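Premia two-finger hand grippers, pair — long-ish review after a month

Rating: 3 out of 5

I wanted to love these. I kind of do love these? But one of them let me down in a way I think you should hear about before you put the order in, so I'm going to spend most of this review on that and you can skip to the end if you only want the verdict.

Quick background. I do fruit and produce handling demos for a small outfit called Lamberg, and most of my week is spent picking things up and putting them down again so a robot arm can learn to do the same. I bought two Premia units back in October through Flollbridge, 400 dollars for the pair, which is cheap for something with this much metal in the joints. Setup took me 16 minutes including finding the right hex key. They felt great right away! Smooth squeeze, good spread on the jaws, and the ridged pads hold on to shiny round stuff much better than the flat rubber ones I had before. 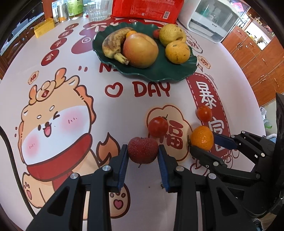 Small red apple in the ridged pads, mandarin next in line for the other hand.

So, the fault. In the second week my right-hand unit started sticking. You squeeze, the jaws close, you let go, and the jaws just stay there for a beat and then spring open all at once. With an apple that means a bruise and a bit of swearing. With a cherry tomato it means seeds up your sleeve (ask me how I know). It came and went, which drove me nuts, and it was always worse after a long stretch of picking. I blamed myself for two days, then I blamed the pads, then I finally took the thing apart on Wednesday evening and found that one of the pivot pins had walked outward and was rubbing on the plate next to it. There was a shiny little groove worn into the black finish. No threadlocker on it that I could see.

Here's the part that bugs me more. While the pin was loose I got my thumb too close to the linkage, the jaws let go late, and the plates pinched me hard enough to leave a blood blister. There's no guard over the linkage and the manual has one sentence on pinch points, way at the back. If you've got students or kids using these, please show them where not to put their fingers before you hand them over.
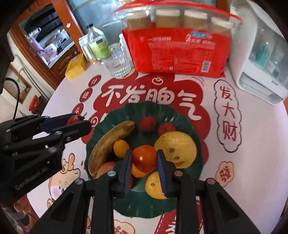
Support was a mixed bag. My first message got an auto-reply, my second got me a link to the manual, and then I landed with Pallavi Bhatt, who was lovely and knew exactly which pin I meant before I finished typing. She mailed a new one with a tiny tube of threadlocker and told me to retest on soft, crowded stuff, because a single block on a bare table won't show you a late release. Good advice. A tomato in the middle of a full plate, with a banana on one side and citrus up against the jaws, leaves you very little room to open up, and any snap in the release is going to knock into something. I'd make that your first test out of the box, with fruit you don't mind eating bruised.

Since the repair it's been behaving. I check the pins before every session now and put a dab of paint marker across each one so I can see if it's moved. The left-hand unit never gave me any trouble at all, so maybe I got unlucky — but my friend at Khasawneh had the same pin come loose on hers, and hers was from a different batch.

Would I buy them again? Yeah, probably, at this price. I'd take them apart and threadlock every pin on day one, and I'd keep my thumbs well back. Two stars off for the pin and that skimpy safety note. If Premia adds a guard I'll come back and update this.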